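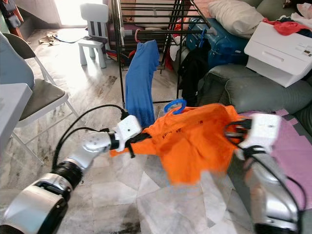 Orange T-shirt on a blue hanger.

27 Dec 2025

I drove out to the Condarlow laundry open day in November expecting a sales pitch, and I mostly got one. The plant is run by Mandberg and does hotel linen for the coast as far up as Brekstead. Parking was free. The sausage sizzle was not.

The tour went for 58 minutes. Our guide told us the new rinse system "saves up to half" the water. Half of what? I asked, and was told the old system, which nobody on site could give me a figure for. There was a poster with a green leaf on it.

The sorting hall was better. You get a fair idea of how much bedding one resort goes through, and the smell of hot cotton is lovely if you're not there all day. I'd have liked to hear from the people who are. We were kept behind a yellow line and moved along whenever anyone slowed down.

Then came the Lui detergent stand, with a stain demonstration on a white tea towel. Beetroot, gone in one wash. I asked if they'd try it on a stain that had been left overnight and they said to come back next year.

Entry was $5, or $9 with the sample bag — mine held a pen, a sachet and a brochure. The brochure says 127 hotels trust Mandberg. It doesn't list them.

Worth it if you live close by and like big machinery. I wouldn't make the drive again. Toilets are near the front gate, and the cafe shuts before the last tour gets out.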